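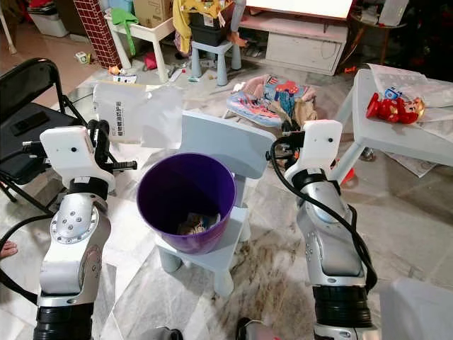

Figure 3. Purple bucket on a child's chair, with folded cloth on the floor behind.

Search articles Advanced Go

Journals > Household Studies > Urnon Papers > Section 4.2

4.2 Containers and raised surfaces

Low seats often served as supports for open containers during sorting. In Figure 3 the bucket rests on a light-blue chair, and clothing fills a crate on a stool in the background. We coded both as raised storage – a category kept separate from floor piles. Of 20 sessions at the Salinas site, 18 included at least one raised container. Mixed contents were coded by the uppermost layer only.

Related items
Mercado, L. Floor piles and sorting order
Seat height and reach in the Gralia homes
Storage crates in shared rooms: Vuvville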